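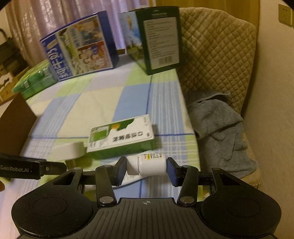 Held-out bottles: how many grasps per object before I change the table?

Posted by Jawad Tarar in Data collection, July

Hello all. I am collecting hand-held gripper demonstrations for a small sorting policy, medicine bottles and boxes on a kitchen table. Until now I have 3818 episodes. Most of them are the same task: take the bottle, hold it lying on its side, put it down next to the box.

My trouble is the following. The policy trained on the first 2000 episodes does well on my own table with the plaid cloth. When I put a plain cloth, the success falls very much, and the gripper closes a little before the bottle. Same bottles, same lamp. With the remaining episodes added it is only slightly better.

Should I record more grasps with the same objects, or stop and change the surroundings? I have 9 bottles and only one room which I can use in the evening. Also I am not sure if I should keep the episodes where I touched the cap first and corrected my fingers. I marked them, but did not delete them.

Ada Valentini
Stop and change the surroundings. You have more than enough grasps for this table.

The pattern in your cloth gives the model very many lines and corners to measure from, and I think it learned to use them for distance. On a plain cloth these are gone and it closes early. I had the same fault last winter with a striped mat, and 600 more episodes on the same mat did nothing for me.

What I would do with one room: make blocks of short sessions. For each block change the cloth, turn the table a quarter, and move the things that stand at the far end. Then record the same bottles again. I used six blocks and the early closing went away after the fourth. Keep one cloth which you never train on, otherwise you have no honest test.

About the corrected grasps – keep them, if the correction ends in a good hold. Remove the ones where you put the bottle down and began again, the pause in the middle teaches it to wait. Please check also that your start positions are not always on the same side. Mine were, and I found it only when I plotted them.

Urs Schwaiger
more data always helps, just record until it works. Or buy a bigger GPU

Mei-kuen Fung
I agree with Ada for the cloth, but before you record anything please look at the time offset between the video and the finger width. If the width signal is late by a few images, you can get closing at the wrong moment on any surface, and the familiar table only hides it. Easy test: open and close the fingers on a bottle quickly, then compare the first image with contact to the width curve.

For small bottles I also vary the direction of the cap, left, right and toward me. The cap and the base are not the same to hold.

Jawad Tarar
Thank you both. I made the test on Wednesday and the width was late by three images, so this was one part of it. I corrected the old files with a script and am training again now. Two new cloths are ordered, and the plain one I will keep only for testing.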